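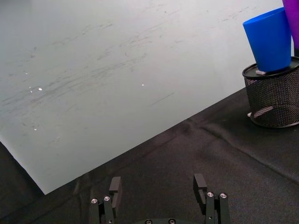 I bought the Nindis dry erase cleaner in March, after my second bottle of the supermarket stuff ran out halfway through a job. I plan everything on whiteboards, you see. Meals, the garden, my daughter's swim meets, the long list of people I owe a phone call. My boards get written on every single day and they are not always wiped when they should be, and I'm sure plenty of you are the same!

So, the Nindis. It's a pump spray that comes with 2 cloths, and my neighbor Abhishek Semwal talked me into it over the fence one evening. You spray, you wait a minute (do wait, I didn't the first time and just pushed gray soup from one side to the other), and then you wipe with the flat cloth and buff with the fluffy one. Fresh marker comes off with hardly any effort. Old marker, the kind that has sat there through a whole school vacation, took me three rounds and a bit of elbow, and one stubborn line of green is still faintly with us.

The smell is mild, a little like oranges, and it was gone by the time I'd made coffee. I have tried the Plurnov wipes too and those gave me a headache, so this matters to me more than it might to you.

Now for the grumbles. The trigger is stiff, and if your hands are sore in the mornings like mine you will notice it. The cap doesn't click shut - I found that out in a tote bag. And it does nothing for scratches, though to be fair the label never says it will. If your board is worn down to where the marker sinks in, you need a new board and no spray is going to talk it out of that.

I wash the cloths with the towels, no softener, and they've held up nicely. I'm on my second bottle and have put a third on the shopping list, under the tomato stakes.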